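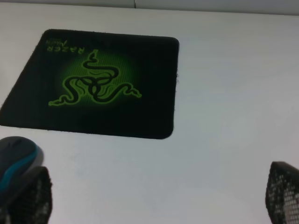 Wrist pain from mousing, is it the desk height or the pad?

Ximena Paredes
Member, 13 posts

I work from home doing invoices for a freight company and I'm at the computer most of the day. Since October I've had a dull ache on the outside of my right wrist, and by mid-afternoon it goes up into the forearm. It's fine on my days off.

My desk is a fixed one, 30 inches high, white top. I'm 5'3". The chair goes up and down but if I raise it enough for my elbows to be level with the desk, my feet don't sit flat. I use a plain full-size mouse and a cloth mousepad with no wrist rest. Keyboard has a number pad, which I need.

My brother says buy a gel wrist rest. A coworker has a Metard vertical mouse and likes it, but it costs 90 dollars and I don't want to spend that if the desk is the real problem. What would you change first?

Vicente Urrutia
Member, 685 posts

Change the height first, it costs the least. A 30 inch desk is high for someone your size. Raise the chair until your elbows are bent at a right angle and your forearms are level with the top, then put something under your feet. A footrest is nice but a ream of printer paper or a thick binder will do while you test it. Give it two weeks.

Next, look at where the mouse is. With a number pad on the keyboard, the mouse ends up far out to the right and you reach for it all day. Slide the whole keyboard left so the letter part is centered on you, and bring the mouse in close. If you use the number pad a lot, you can get a separate one and put it on the left side. It takes a few days to get used to. I have an Olent one that I got used and it works fine for spreadsheets.

Also check your pointer speed. If it's set slow you have to swing the wrist a lot to cross the screen. Turn it up a notch or two and try to move from the elbow.
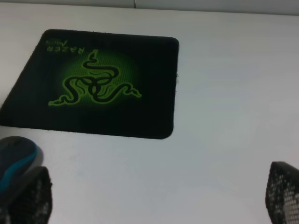
I would skip the gel rest. They're meant for resting between movements, and most people end up planting the wrist on them and pivoting, which bends it sideways even more. The outside of the wrist is where you'd feel that. A flat pad is fine as long as you have room to move your whole arm.

If it still hurts after you fix the height, then try a vertical mouse. See if your coworker will lend you theirs for a day. They come in different sizes and one that's too big is worse than a regular mouse.

Aurelio Bermúdez
Member, 2 posts

get a trackball. had the same thing and switched, no pain now. Mallovier makes a cheap one

Constanza Gallardo
Moderator, 2828 posts

Agree with Vicente on the chair and the footrest. Two things to add.

Armrests. If yours are too high they push your shoulders up, and if they hit the front of the desk they keep you from pulling in close. Lower them or take them off.

If you get numbness or tingling in the ring or little finger, or it hurts at night, see a doctor and don't keep swapping equipment. Same if it hasn't improved in a few weeks. I waited too long with mine and needed a brace and two months of physical therapy.

Trackballs help some people, but the thumb ones can start a new problem in the thumb, so go easy the first week.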